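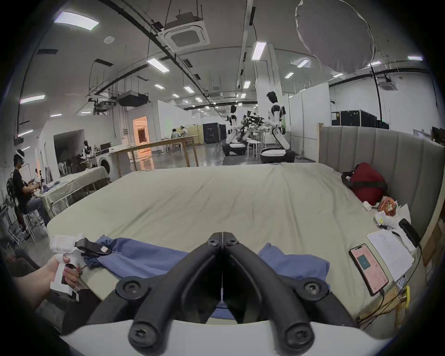
Rundgang Bettenplatz und Waschecke, Haus Sillholm, Juli. Geprüft von Rizal Nair, Kommentare bitte direkt unter den Punkt schreiben, dann finde ich sie auch wieder.

- [x] **Bettlaken sitzt glatt und rutscht nicht**
 Sauber ist das grüne Laken, aber es wirft ordentlich Falten. Bitte einmal rundum nachziehen und an den Ecken gut einstecken.
- [ ] **Bettfläche frei bis auf die Wäsche**
 Das blaue Tuch darf natürlich liegen bleiben. Die Snackpackung und das zerknüllte Papier gehören weg – Krümel im Bett mag wirklich keiner, der danach dort arbeitet.
- [ ] **Keine Geräte am Ladekabel auf dem Bett**
 Das Telefon in der pinken Hülle hängt am Kabel, und das Kabel läuft seitlich am Bett herunter. Liebe Leute, bitte auf dem Tisch laden! Stoff und warme Akkus vertragen sich schlecht.
- [ ] **Taschen am Haken**
 Die rote Tasche lehnt wieder am Kopfteil. Haken sind bestellt, sechs Stück bei Oksanen.
- [x] **Kopfteil fest verschraubt**
 Kräftig gerüttelt, nichts wackelt. Der graue Bezug ist in Ordnung.
- [x] **Waschmaschine: Schlauch dicht, Tür frei**
 Alles gut, nächste Kontrolle in 9 Wochen.
- [ ] **Stühle standsicher gestapelt**
 Die weißen Stühle hinten bitte höchstens zu sechst übereinander, und das Regal daneben dürfte jemand mit etwas Geduld ausräumen. Kęstutis Grigaitė hat sich dafür schon angeboten, herzlichen Dank!

Nachkontrolle der offenen Punkte in 7 Tagen, gleich morgens um 9 Uhr.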